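Purier booking widget, mobile layout pack
README

Last touched Mon 24 February by Florin. If something in here disagrees with the code, the code wins, tell me and I'll fix the text.

What it is

Front end for the guest side of Purier, phone widths only. Covers search, the room page, the date picker, the basket and the "your stay" page after booking. Desktop lives in its own repo and shares nothing with this one except the colour file. Don't import across. We tried it in August and spent the best part of a week picking it apart again.

Used by the Nieminen guesthouses and by Drisonitz (hostels, mostly bunk rooms). Niltent are on the old pack still. Don't send them this one until Booker says so, their rates come through in a different shape and the basket will show blanks.

Getting it running

Node, whatever version is in the nvmrc file. Install, copy env.sample to .env, fill in the property key, then run start. No property key and you get a white page with no error. Known, on the list.

The test key gives you a pretend guesthouse with 100 rooms. Prices in there are rubbish, ignore them. Bookings made with the test key get wiped overnight so don't use it for a demo you want to carry on with next morning.

If the fonts don't load, it's the proxy. Turn the proxy off.

Folder layout

pages: one folder per page, no sharing between them
bits: buttons, fields, the calendar, the photo strip
words: all the text guests see, one file per language
pics: sample photos for the room and amenity cards
old: don't look in there

Everything a guest reads has to come out of words. No loose strings in the templates please. Florin will find them and send it back. English and Finnish are complete, Romanian is missing the cancellation page, German was done by machine and needs a proper read before anyone switches it on.

Breakpoints

There is one, at the point where the room photo stops being full width. Under that it's a phone, over it we hand off to desktop. Small tablets held upright count as phones. Held sideways they don't, and turning the thing round halfway through a booking used to empty the basket. Now it keeps the dates and the room but loses the extras. Half fixed, then.

Date picker

Rewritten from scratch. Scrolls down through the months now, old one went sideways and people kept flicking back a page by mistake. Tap arrival, tap departure, done. Tapping a third time starts over from the new date. Hostels wanted single nights to work with one tap, so there is a setting, oneTapNight, off by default. Drisonitz has it on.

Minimum stays come from the property. If the guest picks too few nights we stretch the departure date and say so in a line under the calendar. We do not block the button. Booker feels strongly about this, take it up with him.

Booking horizon is capped at 200 days. Some properties ask for more. It's a number in the settings file but the calendar gets slow on cheap phones past that, so try it on one first and not on your own nice one.

Room cards and photos

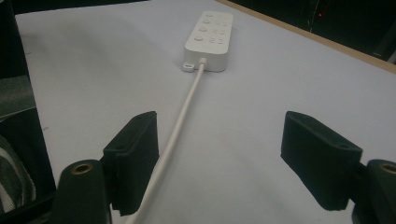
Amenity cards sit under the main room photo and each takes one picture, one short label and an optional line of small print. Label is two words max or it wraps and pushes the price off the screen. Pictures are cropped to a square from the middle, so anything long and thin wants checking by eye: a white power strip lying away from you, with its three outlets in a row, still reads fine at card size, but on a pale tabletop like that one the outline gets weak, so leave the card border switched on for light pictures. Border is set per card, not per page. Dark pictures look better without it.

Keep card pictures under 100 KB each. The build doesn't check, it should. If you go over, the cards pop in late and shove the Book button down just as somebody's thumb is heading for it. We had complaints. Main room photos can be bigger as the space for them is held open from the start.

Alt text goes in words with everything else, keyed by picture name. Say what the thing is, leave out the sales talk. "Bathroom with shower" good, "Relax in our stunning bathroom" no.

The photo strip loads the next 2 pictures ahead and no more. It used to fetch the lot, which ate data for guests on roaming. Swiping very fast gets you a grey box for a moment. Fine.

Basket and payment

We don't take card details. The basket hands over to the property's payment page and gets a yes or no back. If it gets neither (guest shuts the tab, train goes in a tunnel) the booking sits as "waiting" and the guest sees a Try again link on the your stay page. Pressing it twice does not book twice. That has been tested alot, please don't refactor it for neatness.

Tax lines: Nieminen shows prices with everything in, Drisonitz adds the city charge at the end. Setting is taxShown, takes "inside" or "after". Any other value and it falls back to inside without a word.

Promo codes are not case sensitive. Spaces at the ends get trimmed. Spaces in the middle don't, and phone keyboards love putting one in there. To do.

Things that are broken

Back button from payment lands on search in stead of the basket, older Android only.
Dark mode: calendar is okay, everything else is a mess. Leave it off.
Finnish room names overflow the card header. Booker wants smaller type, I want shorter names.
Price flickers once when extras are added. Cosmetic.
Screen reader says "button button" on the guest count plus and minus.
The share link drops the language, so a guest sending it to a friend sends the English page.

Changing stuff

Branch off main, small changes, one thing at a time. Try it on a real phone before asking for a review, the browser's pretend phone lies about the keyboard height and most of our worst bugs have been under the keyboard. Screenshots in the request if it changes how anything looks. Florin reviews layout, Booker reviews anything touching the basket or the dates. If it touches both, get both.

Releases go out when they're ready, never on a Friday. Write a line in the changes file. A real line, "fixes" doesn't count.

Licence

Internal, plus the properties named at the top. Sample photos in pics can go in demos but not on a live site, properties supply their own. Ask Booker if unsure.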